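Stop Cleaning the Table

Posted in Opinion

Most teams that gather examples for a learning system set a target by count. The Postham group asked for 2000 runs of one food assembly task and got them. The policy trained on that set did well on the first layer and poorly on every layer after it.

The count was fine. The spread was poor. Operators reset the station to the same clean state before each run, so the set held 2000 versions of nearly one start. A leaf that lands off center changes where the next item must go, and the model had almost no record of that.

At Garrido we now log the start state as its own field. A batch of 40 runs is rejected if more than 24 begin from a bare tray. The rest must begin partway through a stack, with whatever crumbs the earlier runs left.

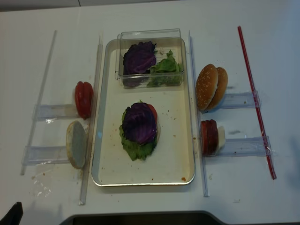 Operators dislike the rule at first, as it slows them down and the runs look worse on replay. I think the cost is worth paying. In our last review, 136 runs begun from a partial stack did more for late-step success than a much larger block of clean ones.

Soft items deserve the most attention. A lettuce leaf never folds the same way twice, and fixed holders do nothing to change that. Plan the budget by how much each item varies, and record the failed grasps along with the good ones.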